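Rust, rear brakes and a long way to Kesteck

I have owned the wagon for six years now and it has never missed a rego check, so I was a bit put out when it failed in November on the rear brakes. The handbrake had been coming up higher than usual for a while. I'd noticed and kept driving, which is my own fault.

The garage in Gilton quoted me for new shoes, drums, wheel cylinders and labour. It came to 1067 dollars. The car isn't worth a lot more than that. I said I'd think about it and drove home slowly.

Abhishek Pant from the car club told me to pull a drum off before I spent anything. He has the same model, one year older, and his had done the same thing. In his case the adjuster had seized on one side and the other side was doing all the work. He lent me his puller and told me to soak everything the night before.

I started at seven in the morning. The left drum came off with a few taps. The right one didn't want to move at all, and I spent most of the time before lunch on it. I backed the adjuster off through the hole in the backing plate, put the puller on, wound it up tight and left it while I had a cup of tea. It let go with a bang while I was in the kitchen.

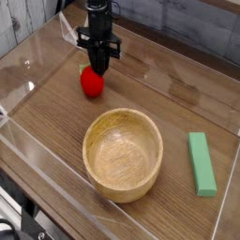 The shoes on that side were worn nearly to the metal and the wheel cylinder was weeping. The left side was fine. So it needed shoes on both sides, one cylinder and an adjuster kit. The drums measured up all right and I gave them a light sand.

Parts were the slow bit. The local shop could get shoes but no cylinder. Desmond Greenberg, who wrecks these cars out at Kesteck, had a new old stock one on the shelf and wanted 30 dollars for it. It's 82 kilometres each way, and I took my wife's hatchback. He also had a decent driver's door in the right colour, which I didn't buy and am still thinking about.

Putting it all back together took an afternoon. The springs are fiddly and I had one of them in the wrong hole the first time — take a photo of the other side before you start. I bled the brakes with my daughter on the pedal, then set the handbrake cable last, once the shoes were adjusted.

It passed the recheck. The handbrake holds on our driveway, and the car pulls up straight from 100, which it hadn't done for a while. The front pads have some life left in them but I'll do those before winter, and the power steering hose is starting to sweat as well.

Recent posts
Fitting a second-hand radiator
Gidia hill climb, from the spectator bank
Seat covers that fit, more or less
The Katiyar road after the grading

This site uses cookies. By continuing to browse you agree to their use.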